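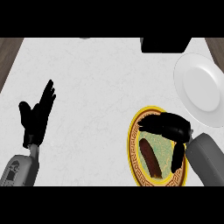
By Ilango Namboodiri, Robots Editor, Gescombe Young Readers
Monday, April 6, 2020

Can a robot learn to move food from one plate to another? A team at the Miltivwood lab says theirs can. Before you cheer, let's check.

First, the kitchen is made of math. The counter, the plates and both robot arms were drawn by a computer. This is called a simulation, and it works a bit like a video game. If a robot in a simulation drops its snack, you press a button and start over.

The team's program is called Sotelo. Its job sounds easy: pick up the brown thing on the plate with the yellow rim and put it on the plain white plate. (I think it's a sausage. My editor thinks it's a churro.) In the picture, the right hand has its fingers and thumb open around the food. It doesn't seem to be touching it yet, so the picture can't tell us if the grab worked. A picture of a hand near a snack is not proof of anything. Ask my little brother.

For proof you need a test. Sotelo got 500 tries, and the team says it finished the job in 372 of them. That means it failed 128 times. Would you let a waiter do that?

Then they changed the plates to ones Sotelo had never practiced with, and ran 28 more tries. I asked how many worked. They told me they are still checking and will have an answer in May. Hmm.

I also asked about real kitchens, where food can be squishy or greasy and plates can slide. Sotelo hasn't been tried in one.

So has the robot learned the job? In one pretend kitchen, most of the time. When you read that a robot "can" do something, ask how many tries it got, and where.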